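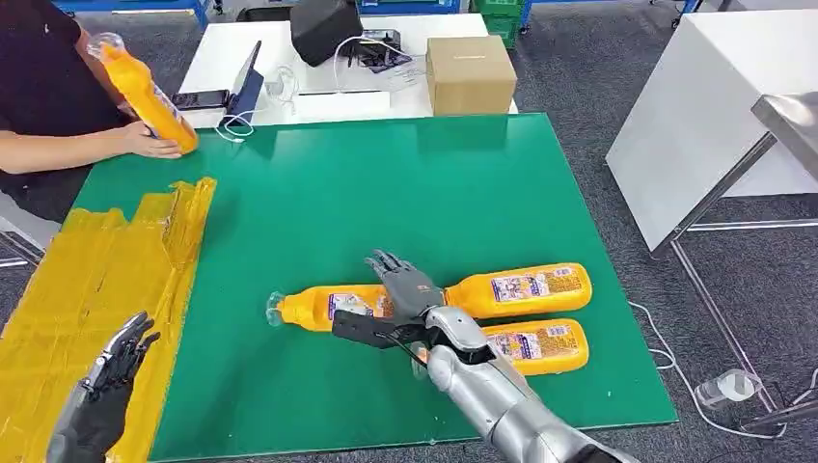
Robotics club back for a bigger year at Toncombe

The Toncombe Robotics Club is back at the benches for another year, and if the first session on 3rd February is anything to go by, the members have lost none of their enthusiasm over the summer break.

The club has set itself one big job for the first half of the year, which is teaching a two-armed robot to handle the ordinary packaging that most of us pick up without a second thought. Bottles come first. Members are working on how the hands should approach a bottle that's lying on its side, where the thumb ought to go, and how hard the fingers can squeeze before the plastic starts to give.

"Everybody wants to go straight to the clever stuff, and I was just the same when I joined," said club captain Princess Fajardo, who is in her final year and hopes to study engineering. "But we spent most of last February trying to get one hand to close properly, so I'm pretty happy to be up to bottles already!"

Members take turns at the bench, with one group looking after the program and another setting out the bottles and writing up each attempt in the logbook (a real paper one, at the insistence of club coordinator Aileen Rivera, who has seen more than one laptop go flat at the wrong moment). The target is 200 logged attempts before the end of term, and there is already some friendly rivalry over whose handwriting is the hardest to read.

All of this leads up to the Baluyot Challenge, the regional student competition, where teams have 5 minutes to sort a table of mixed household items. Toncombe entered for the first time last year and came home with 75 points and a long list of things to fix – the list is still stuck up beside the door, with a fair few items now crossed off.

The club would also like to thank everyone who came along to the trivia night, which raised $2210 towards travel and spare parts. Maribeth Pascual and Amado Cabanatuan ran the whole evening between them, and have very kindly agreed to do it again.

New members are welcome at any time and no experience is needed – just wear closed shoes, and have a word with Aileen if you'd like to sit in on a session first.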